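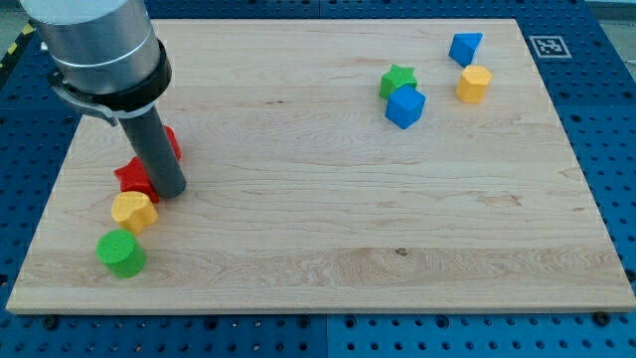 « Une planche, ça se regarde longtemps avant de se couper. » Meron Degefa dit cela avec le sérieux d'un notaire. Chez Lestell, son atelier, il a débité 24 plateaux depuis septembre et en a regretté deux.

Les nœuds ? « Les clients les adorent chez les autres. » Le fil sombre qui traverse un bois clair ? « Un supplément, si je savais le facturer. »

Son associée, Vandana Vishwakarma, préfère parler ponçage. « Meron contemple, moi j'avale la poussière. » Leur prochaine table est promise pour midi. Elle n'a pas précisé lequel.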